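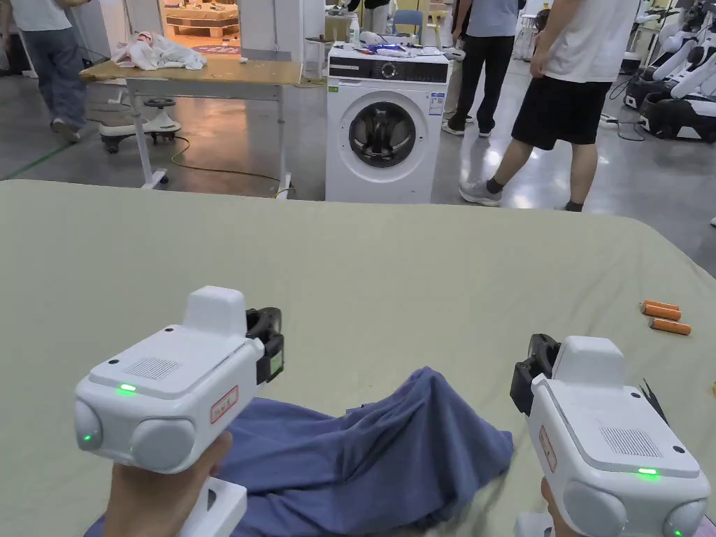 Photo: Jomar Tagle / Agbayani

Ticket 41 - Rotitz handheld pair, trial kit
Status: open, waiting on Zovo support

Thursday, Jomar:
Day five with the pair and I'm still loving them! Green lights on both units, and the jaws bunch up soft clothing so nicely. One snag - the left jaw lags when I squeeze fast, maybe one squeeze in 300. The right one never does it.

Tried so far:
Restarted both units. No change.
Swapped hands. Lag stays with the left unit.
Re-ran jaw calibration from the menu. Better for an hour, then back.

Zovo support, 2:15 pm:
Great notes, thanks! Which firmware is on the left one? Please send the log from your next folding run too.

Jomar, 3:40 pm:
Left is one version behind the right - good catch! Updating now. Log is attached, 2,000 lines, and the lag shows up near the end. Will run shirts again tomorrow morning and post the result.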